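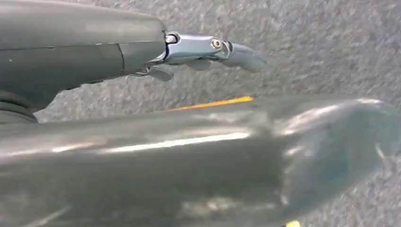
Wrist cam view, fingers over the orange line.

Workshop tips: teaching the hand by remote

Notes from the Clilolbridge bench, mostly mine, a few from Zakhar Vasylenko. Add yours at the bottom, sign them please.

Before you start

Wipe the camera lens. Dry cloth, no spray.
Look at the wrist view on the screen before you put the glove on. If one finger fills the bottom half of the picture and goes blurry, normal. Learn to read past it. Steer by the fingertip you can see sharp.
Set the glove to zero with your hand flat on the table. Not in the air. Do it again after lunch, your hand is not the same after lunch.
Sleeves up, watch off.

Working low, near the floor

Come down slow. The floor is gray and speckled and gives you nothing to judge height by, so use a line. Colored tape works great. Hover the fingertip just above it, stop, take a breath, then go.
Tape has to contrast. Gray on gray is useless, we tried.
Stay off the tape itself. Fingers pick up the glue and then everything sticks to them for teh rest of the day.
Keep the little lower finger segment curled till you need it. Catches on carpet loops.

Recording

Short takes. If you fumble, finish the move anyway and mark it bad, don't stop halfway. Half takes are a pain to sort.
Start from a differnt spot each time. Left a bit, back a bit. Fifty takes from the same spot teach it one spot.
Don't rush the grab. Whatever jerk you put in, you get back later.
Pause 2 seconds at the end with the hand still. Makes trimming easy.
Name files as you go. Usta set is up to 491 good takes, 98 bad. The bad ones stay in the folder, Vandira people want them.

Moving it by hand instead

Fine for big slow arm moves. Hold the gray housing, never the chrome links. Never pull on the thin wire underneath either.
Keep your own fingers out of the camera's view or you'll be recording your thumb.

Cleanup

Lint in the joints: soft paintbrush, then tweezers. No canned air, it blows the stuff deeper.
Fingertip pads: damp cloth, let dry.
Check the round screws at the joints. Snug, not tight.
Key to the MacRitchie cabinet is back on the hook, code for the side door is still 3535 until November.

Oleksandra Stasiv

Zakhar adds: tall stool, not the office chair. The chair rolls when you reach.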